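Product Review: The Firketti Automatic Pet Feeder

Reviewed by the nursing team, Trunderby Animal Hospital
Sunday, March 13, 2022

Clients of Trunderby Animal Hospital often ask whether we recommend an automatic feeder. The question comes up most with cats that need to lose weight, with cats on a prescription diet, and with dogs whose owners work long or irregular shifts. Until recently we had no firm answer to give. Over the past several months our nursing team has used the Firketti feeder in the boarding ward and has lent it to a small number of client households. This review sets out what we found. We bought the feeders at the regular retail price, and the manufacturer had no part in the preparation of this page.

What the feeder does

The Firketti is a countertop or floor unit for dry food. Kibble is stored in a sealed hopper and drops through a rotating wheel into a shallow steel bowl. The owner can set up to 4 meals per day, and each meal can be divided into as many as 12 small portions. The settings are entered on a panel on the lid. The feeder does not require a telephone application, and several of our older clients considered this a point in its favor.

Power comes from a wall adapter. Batteries may be fitted as a backup, and we strongly advise that they be fitted. A cat with diabetes whose meals are timed around insulin must not miss a feeding during a power outage, and for such patients we also ask that a person be in the home at every mealtime. An automatic feeder is not a substitute for observation in a pet that receives insulin. If your pet does not eat the meal, you need to know it before the injection is given.

Setting up

Assembly took our staff very little time. The hopper locks to the base with a quarter turn, and the bowl slides in at the front. The printed instructions are clear on these points. They are less clear about calibration, and we consider this the most important step of all.

Kibble varies in size, shape and density. A portion of one diet may weigh noticeably more than the same portion of another. Before the feeder is put into use, we ask owners to run several test portions into a dry cup, weigh them together on a kitchen scale, and divide by the number of portions. The result should be compared with the daily amount that your veterinarian has recommended. The test should be repeated whenever the diet is changed, even if the new food comes from the same maker.

Accuracy

We weighed portions of three diets that we commonly dispense. With small round kibble the Firketti performed very well, and the difference between one portion and the next was too small to matter for an adult cat of normal size. With a larger dental kibble the results were less even. Some portions were short, and the next portion then tended to be heavy as pieces that had caught on the wheel came free. The total for the day was acceptable. We would not choose this feeder for a toy breed dog on a dental diet.

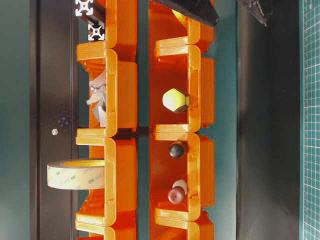 The hopper should be kept at least one third full. When the level falls below this point, the wheel does not always fill completely and the pet is underfed. No alarm sounds. A low food light would be a simple improvement, and we have written to the manufacturer to suggest it.

Use in the boarding ward

Three units were placed with boarding cats, all of them healthy adults whose owners had given written permission. The motor is quiet. Two of the cats left the bowl at the first few feedings and returned once the wheel had stopped. After a day they showed no further concern, and one began to wait beside the unit well ahead of breakfast.

For nervous cats we recommend a gradual introduction. Place the feeder, unplugged, next to the usual dish and put a few pieces of kibble in its bowl. Once the cat eats from the bowl willingly, run a single portion while you are in the room. Keep the old dish available until the cat has eaten several full meals from the new one. A cat that refuses food for a full day should be seen by a veterinarian, whatever the cause is thought to be.

Use at home

The households that borrowed a unit reported mostly good results. The benefit mentioned most often was an end to early morning waking. Cats that had learned to wake a person for breakfast began to wait for the feeder, although in one home this change took more than two weeks.

Homes with more than one pet had more difficulty. The Firketti has no means of telling one animal from another. In a home with two cats on different diets, the bolder cat ate from both bowls. Owners in this position should either feed the animals in separate rooms with the doors closed or consider a feeder that opens by microchip. The Galtora is one such product. It costs considerably more, and it holds only a single meal, but for a cat with kidney disease that lives with a healthy companion it may be the better purchase.

We also received one report of a dog that learned to tip the unit over. The lid stayed locked and no food was lost. The base has rubber feet but no bracket or strap, so the feeder is best placed in a corner. Large dogs with a strong interest in food should not be left alone with it.

Cleaning

The bowl and the hopper lift out and may be washed by hand in warm water with a mild dish soap. The bowl may also be placed in a dishwasher. The hopper may not. All parts must be completely dry before food is added, as damp kibble will clump in the wheel and may grow mold.

The wheel itself is harder to reach. It is held by a small clip that our staff found stiff, and there is a narrow ledge behind it where crumbs and fat collect. We cleaned this ledge weekly with a soft bottle brush. Owners who leave it for a month should expect an unpleasant smell, and some cats will refuse to eat from a feeder that smells of old food.

Comparison with a simpler product

Some clients will be equally well served by the Esteban, a two-compartment tray with a mechanical timer. It has no wheel to clean, it accepts canned food with an ice pack placed beneath the tray, and it is considerably cheaper. Its timer is less exact and it can provide only two meals. For an owner who is away for a single evening it is entirely adequate.

Neither product should be used to leave a pet alone for a weekend. A pet left alone should be visited at least once a day by a responsible adult who can check the water, the litter box and the general condition of the animal.

Warranty and parts

The Firketti is sold with an 18 month warranty that covers the motor and the control panel. Replacement bowls and wheels can be ordered separately. One of our units developed a fault in the panel, and a replacement arrived in 7 days. We were asked for the proof of purchase, so please keep your receipt.

Our assessment

We are satisfied with the Firketti as a feeder for a single adult cat, or a small dog with calm habits, that eats a dry diet of ordinary kibble size. It is particularly useful in a weight loss plan, where several small meals are often easier for the cat to accept than two larger ones. We do not recommend it for kittens or puppies under the age of weaning, for pets that eat canned food, or for homes in which two pets must be kept on different diets and cannot be separated at mealtimes.

Clients who would like help in setting up a feeder may bring it to any nurse appointment, along with a cup of the food they intend to use. We will weigh the test portions with you and write the settings in your pet's record. Please speak with your veterinarian before you change the amount, the type or the timing of your pet's meals, especially if your pet takes medication that must be given with food.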